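Preparing a cabinet-opening task for a two-arm robot: simulation first, then the floor

Applies to: Tokden cell software, Parisi gripper profile
Audience: line leads and fitters at the Nakstead workshop

Before a new task goes to the floor, it is run in simulation by the person who does that job by hand. At Nakstead that means the fitters. They know which doors bind and which handles turn under load, and the setup asks for exactly that knowledge. No programming is required. Allow one morning for a first task.

1. Load the room

Open the Nukel scene list and pick a room with a cabinet in it. The rooms are generated and look nothing like the workshop. Floor finish, wall material and furniture vary from one scene to the next so that the task does not come to depend on any of them. Leave the variation setting on.

Check that both arms respond. Move each one a short distance and return it.

2. Assign the arms

Decide which arm works and which arm waits. For a cabinet on the robot's right, assign the right arm. Park the left arm forward over open floor, clear of the cabinet face and of any door frame. Do not fold it across the body; it will meet the working arm on the way back.

Bring the working gripper in low and stop when it reaches the strip or rod you intend to use. If the view is tilted at this point, leave it. Correcting the view in the middle of an approach adds a movement to the recording that the task does not need.
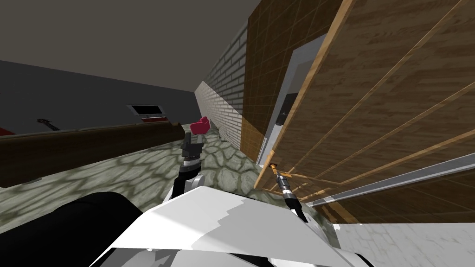 Does the fitter's job go away once the task is running?
The hours move. At Nakstead the opening and closing checks went to the cell, and the fitters took over task setup, fault review and the non-standard units the cell rejects. Pay grades were revised in April to cover the setup work.

3. Record the attempts

Record 20 attempts per handle type. Start each one from a different standing position. Mark an attempt as failed if the gripper slips, if the body touches the cabinet, or if you would have stopped a trainee doing the same thing. Keep the failed attempts. The software uses them, and the next person on shift will want to see them.

Add a short note to each failure in shop terms: "pulled before closed," "came in too high." Avoid codes. The first version of our log used codes, and the night shift stopped filling it in.

4. Set the grasp

Long, thin parts need a separate check. Pause the run before the fingers close and look at four things:

— the fingers are open wide enough to clear the part on both sides
— the part runs through the gap between the fingers
— neither finger is touching yet
— the palm is not pressing on the cabinet face

A part that sits off the middle of the gap is acceptable within the profile limit. Beyond that, the first finger to arrive will push the part before the second one meets it. Back off and approach again.

Ignore jagged shadow edges on the wood. They come from the renderer's shadow setting and have no effect on contact.
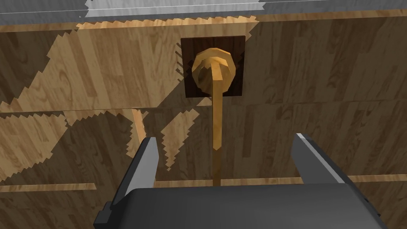

Step 4, pre-grasp check: fingers open on either side of the rod, no contact.

5. Review and hand over

Two people sign the task: the fitter who recorded it and a line lead who did not. Play back the failures first. If more than 5 attempts failed for the same cause, return to step 2.

After sign-off the task runs on the floor at reduced speed for nine shifts. A fitter stays on the cell for that period with authority to stop it, and stops are not charged to the fitter's output figure. This last point was settled before the cell was installed, and it should be settled early at any other site — people will hesitate over the stop button if it costs them.

Known issues

Error 243 on load: the gripper profile is missing. Select Parisi again and restart the scene.

Waiting arm drifts during playback: park it again and save the pose before recording.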